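Call for participants: sorting sessions for the Hikum gripper comparison
Undutdale site, sessions through November
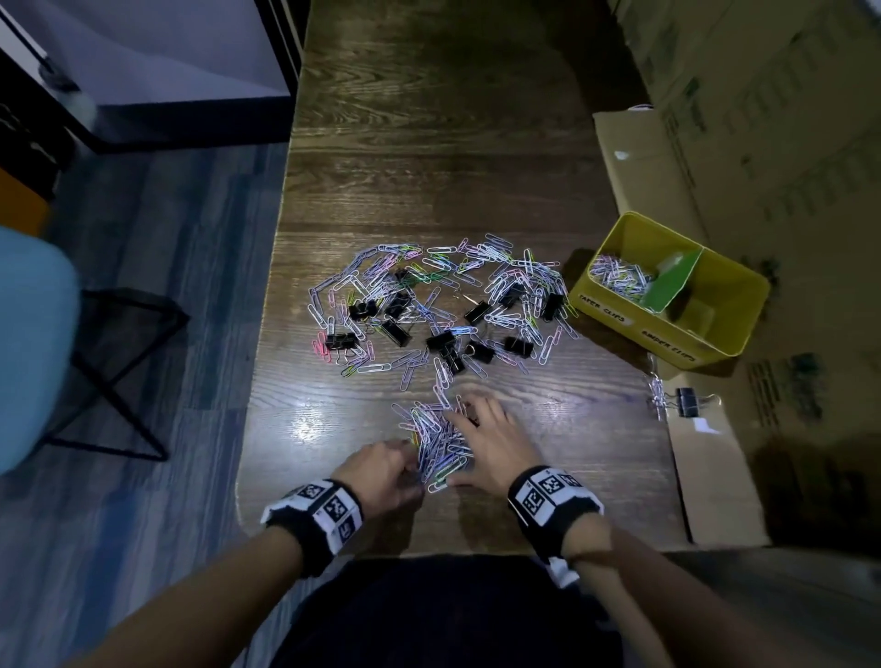 We are looking for people with patient hands and a bit of curiosity to help us find out which gripper copes best with small, fiddly, tangled stuff. Paper clips, binder clips, rubber bands, keys on rings, that kind of thing. You don't need to know anything about robots. If you have ever emptied a junk drawer and enjoyed it, you are exactly who we want!

What we're up to

The Hikum project compares two grippers on the same arm, doing the same desk jobs. One is a narrow two-finger gripper with swappable tips. The other is a softer three-finger hand made by our partners at Tondar. On paper the soft one ought to do better with anything that slides around, and in our early runs the plain two-finger one kept surprising us. We really want to know why, and for that we need good human runs to put next to the robot runs. People do wonderful things with a pile of clips — they rake, pinch, shake, flatten the whole heap and pick from the edge — and we would love to learn which of those moves a gripper can borrow.

What you'll do

You sit at a table and sort a mixed pile into a divided tin, paper clips on one side and binder clips on the other. You wear a patterned band on each wrist so the cameras can follow your hands, plus a light head camera. Some rounds are free style. In others we ask you to use only a thumb and one finger on each hand, which is much harder than it sounds and usually gets people laughing.

In the second half you swap seats and drive the arm yourself with one of our two controllers, a handheld one with a trigger and a small desktop arm that the big one copies. Same pile, same tin. Afterward you tell us which one felt better and where it drove you up the wall. Please be blunt. The trigger on the handheld has already been redone once after people complained about it, and it is far nicer now.

A visit takes 2 hours with a break in the middle. We are signing up 26 people and would like each person to come twice, so that everyone gets a go with both grippers.

Who can take part

Anyone 18 or older who can sit at a table and use both hands comfortably for short stretches. Left-handed people, please do write in, we have had too few of you. Glasses are fine under the head camera. Long nails are fine too, and very interesting to us. If you have a nickel allergy, let us know first and we'll set you up with the coated clips and the rubber bands.

Please wear sleeves that push up easily, and leave rings and bracelets at home if you can. The bands need to sit flat on the wrist.

What we record

Your hands, the table, and the movement of the arm when you're driving it. We don't record sound. If your face does get into a clip we cut that part before anyone outside the team works with it. You can ask us to delete your runs at any point up to the end of the project, and you keep your payment.

Payment

300 for completing both visits, paid by bank transfer after the second one. If you can only make the first, you get half. Tea, coffee and a decent selection of cookies are on us.

Where and when

Thammasiri Building, Undutdale, Room 578. Take the elevator, then turn left and follow the signs. Sessions start at 9:30 a.m., 1 p.m. and 4 p.m., and the late one fills up first. There is step-free access all the way, and the table height can be changed.

How to sign up

Send a short note to Kiều Đồng at the Hikum desk with your name, which start times suit you, and whether you're left- or right-handed. Kiều handles the schedule and will send you the consent form to read before you come in. Questions about the arm, the grippers or the controllers go to Jirayu Wattanapong, who runs the sessions and is very happy to talk about fingertip rubber for as long as you'll let him.

If you know someone who would enjoy this, pass it on. Friends are welcome to book back-to-back slots and compare notes over the cookies.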